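**To:** Aiman Govindasamy, Primora small grants
**From:** Huệ Lý, Wallell repair and lending room
**Date:** Friday, January 10, 2025

Dear Aiman,

Thank you for your patience while I got this written, and thank you again for the grant, which has made the winter a good deal more cheerful for us than the last one. You asked for a short report on the sorting corner and the tool lending, and I will try to keep it short, though those of you who have had letters from me before will know how that tends to go!

The biggest change since I last wrote is that the hand tools have been properly sorted. When we took them over from the old Halás workshop they came in biscuit tins, carrier bags and one very heavy suitcase, and it took Bảo Tạ and me most of the autumn to go through them. There are now 73 tools on the lending list, all cleaned and written up in the book, and 31 of them have been out on loan at least once. The rest are mostly duplicates, or things so particular that we are still waiting for the right person to come in and be delighted by them.

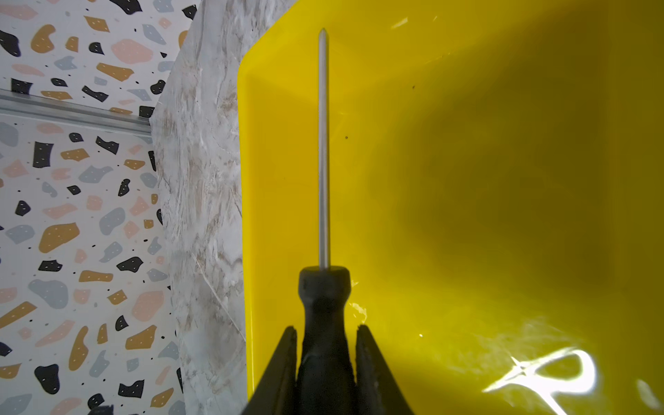 Small tools were always the first to wander off, and I am glad to say the trays have put a stop to most of that. We settled on one tray for each kind of job, so that a person mending a lamp or a toy can take what they need to the table and bring it all back together. Dark handles used to vanish among everything else, but a black-handled screwdriver shows up beautifully against bright yellow plastic, right to the tip of its thin metal shaft, and people do put them back when they can see at a glance what belongs there. The next job is to label the trays, which Thư Lục has kindly offered to do in her best handwriting – mine is not fit for public use.

We have run five mending afternoons so far out of the nine in the plan. The ones that remain will take us up to May, and I see no reason to change the dates. Attendance has been steady, with a bit of a dip when the weather was foul, and the kettle has been as busy as the soldering iron. People have brought in radios, a music box, several pairs of reading glasses and a great many toys with stuck battery covers.

The corner itself has come along nicely too. You may remember we went back and forth over the wall covering for weeks, and in the end we chose the terrazzo print with the black, mustard, pink and pale blue shapes, to go with the marble-patterned surface and the grey metal trim. I was nervous that it would be too lively, and now I am rather fond of it. What is left to do there is ordinary upkeep: the surface has some brownish smudges that want a good going over, and there is a reddish mark at the foot of the corner post to deal with as well. I have put both on the cleaning list for next week.

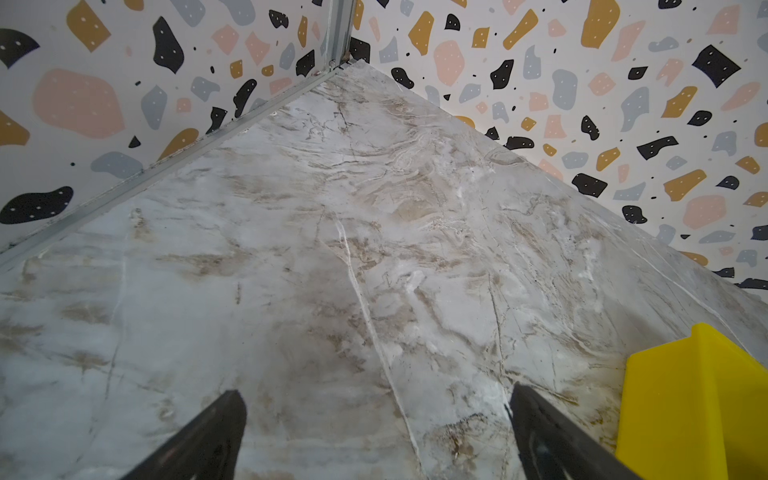
Lụa Đinh read a draft of this and asked me to add that the evening borrowers feel a little left out, as every mending session falls in the afternoon, and she would gladly open up for a late one if the heating can be paid for. I think she is right. There is enough left in the Purnorero line of the budget (the part set aside for shelving, which came in cheaper than we feared) to cover it, and I would like your agreement to move that money across before we promise anything.

The only other matter is the book. We are still writing loans down by hand, and it works, but finding out who has a particular pair of pliers can take a while when the room is full. Bảo would like to try a simple card system first, at no cost to you, and we will tell you in the next report how we got on with it.

Do come and see us if you are passing – any mending afternoon will do, and there is usually cake.

With warm wishes,
Huệ Lý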